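Stand: 08.05.2026. Vor der Benutzung bitte wenigstens den Abschnitt "Was die Berichte nicht hergeben" lesen.

# Pondia - Erinnerungsberichte zum Freibad Stistine

Pondia enthält die Abschriften von 19 Erinnerungsberichten über das alte Freibad in Stistine, vom Aushub bis zur letzten Saison. Die Vorlagen sind teils handschriftlich, teils mit Schreibmaschine getippt und umfassen zusammen mehr als 200 Blatt. Geschrieben wurden sie fast alle für die Festschrift zum Jubiläum des Bades, also für einen Anlass, bei dem niemand gern von Streit berichtet. Das merkt man ihnen an.

Wer eine verlässliche Chronik des Bades sucht, wird mit den Texten nicht glücklich. Wer wissen will, wie im Ort über das Bad geredet wurde und was man davon weglässt, kommt eher auf seine Kosten.

## Inhalt des Archivs

- `berichte/` - eine Textdatei je Bericht, UTF-8, Zeilenfall der Vorlage beibehalten
- `register.csv` - Verzeichnis der Berichte, neun Spalten
- `lesarten.md` - strittige Stellen und verworfene Lesungen
- `orte.md` - Flurnamen und Hausnamen, soweit aufgelöst

Die Personennamen sind durch Kürzel ersetzt. In einem Ort dieser Größe ist das ein dünner Schutz. Wer den Vorstand des Badevereins einer bestimmten Zeit kennt, braucht das Kürzel nicht lange anzusehen. Wir haben deshalb Stellen über Krankheiten, Schulden und uneheliche Kinder ganz herausgenommen und mit `[...]` markiert.

## Spalten in `register.csv`

| Spalte | Bedeutung |
|---|---|
| `kennung` | laufende Kennung des Berichts |
| `kuerzel` | Kürzel der schreibenden Person |
| `verfasst` | Jahr der Niederschrift, falls angegeben |
| `zeitraum` | behauptete Zeit des Erzählten |
| `rolle` | Badegast, Verein, Kasse, Aufsicht, Gemeinde |
| `vorlage` | Handschrift oder Maschine |
| `umfang` | Blattzahl |
| `augenzeuge` | ja, nein, unklar |
| `bemerkung` | freier Text |

Die Spalte `augenzeuge` ist die heikelste. In acht Berichten steht "unklar", und bei einigen der übrigen würde ich das "ja" nicht verteidigen wollen. Die Geschichte vom Pferdefuhrwerk, das beim Aushub in die Grube gerutscht sein soll, kommt mehrfach vor, teils mit denselben Adjektiven. Vermutlich hat man voneinander abgeschrieben oder dieselbe Rede gehört. Im Register steht trotzdem die Selbstauskunft, und mit Mehrfachnennungen lässt sich hier nichts beweisen.

## Wie abgeschrieben wurde

Jeder Bericht wurde einmal von der Vorlage abgetippt und ein zweites Mal dagegen gelesen. Rechtschreibung und Zeichensetzung blieben stehen, auch dort, wo sie weh tun. Aufgelöst wurden nur die Abkürzungen des Badevereins, jeweils in eckigen Klammern. Eine automatische Handschriftenerkennung haben wir ausprobiert und wieder gelassen: Aus "Bademeister" wurde zu oft "Bademutter", und solche Fehler überliest man beim Korrigieren leichter als einen ehrlichen Tippfehler.

Unsichere Lesungen tragen ein Fragezeichen direkt hinter dem Wort. Wer die Texte durchsucht, sollte die Fragezeichen vorher entfernen, sonst fehlen Treffer.
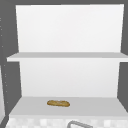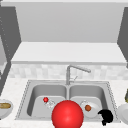
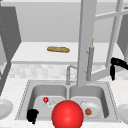
Die Anlage selbst wird in den Berichten so verschieden beschrieben, dass man zunächst an mehrere Bäder glaubt. Mal ist von einem einzigen Becken mit Seil die Rede, mal von zweien mit Mauer. Am besten passt zu den Angaben der älteren Badegäste eine Aufteilung wie bei der Spüle auf dem zweiten und dritten Bild: zwei rechteckige Becken nebeneinander, dazwischen nur ein schmaler Steg. Auf diesem Steg stand nach mehreren Berichten die Aufsicht, und von ihm sprang man verbotenerweise ins Tiefe. Ob er schon zur Eröffnung da war oder später eingezogen wurde, bleibt offen. Der Bauplan, den der Verein laut Festschrift "in Ehren hält", war im Vereinsschrank nicht zu finden.

## Was die Berichte nicht hergeben

**Die Finanzierung.** Nach der üblichen Fassung hat die Brauerei Jaidee den Beton bezahlt und der Ort den Rest mit der Schaufel erledigt. Das liest sich schön. Es gibt dafür aber keinen Beleg, der älter wäre als die Festschrift, und die Brauerei hatte darin eine ganzseitige Anzeige. Wir haben die Stellen unverändert übernommen. Als Nachweis für eine Spende taugen sie nicht.

**Wassertemperaturen.** Werden gern genannt und sind durchweg niedriger, je älter die schreibende Person ist. Nicht auswerten.

**Besucherzahlen.** "Das ganze Dorf" war nach diesen Texten an jedem schönen Sonntag im Bad. Gleichzeitig klagt die Kasse über schwache Einnahmen. Beides steht mitunter auf demselben Blatt.

**Der Streit mit Pronel.** Das Nachbardorf Pronel wollte sich am Unterhalt beteiligen oder wollte es gerade nicht, je nachdem, wen man liest. Aus Pronel liegt kein einziger Bericht vor. Damit fehlt die eine Hälfte der Geschichte, und es wäre unredlich, aus der anderen ein Urteil abzuleiten.

**Frauen und Kinder.** Die Schreibenden sind überwiegend Männer aus dem Verein. Wer den Kuchen gebacken und die Umkleiden geputzt hat, erfährt man in Nebensätzen. Die Kinder baden, frieren und bekommen eine Wurst.

## Bekannte Fehler

- In zwei Dateien ist die Blattfolge der Vorlage zweifelhaft. Die Klammern waren rostig und jemand hat vor uns umsortiert.
- `zeitraum` ist bei Angaben wie "nach dem Hochwasser" geschätzt. Welches Hochwasser gemeint war, wussten auch die Befragten im Ort nicht einheitlich.
- Flurnamen werden uneinheitlich geschrieben. `orte.md` hilft teilweise.
- Die im April eingespielte Fassung hatte in `register.csv` vertauschte Spalten `umfang` und `verfasst`. Wer damit gearbeitet hat, bitte neu laden.

## Nutzung

Die Abschriften dürfen für Ortsgeschichte, Unterricht und Forschung verwendet werden, mit Nennung von Pondia und der Kennung des Berichts. Für eine Weitergabe der ungekürzten Vorlagen haben wir keine Erlaubnis, und Anfragen danach bleiben ohne Erfolg.

Berichtigungen nehmen wir an, wenn eine Quelle dabeisteht. "Das weiß hier jeder" wird in `lesarten.md` unter den Behauptungen eingetragen - zu den anderen.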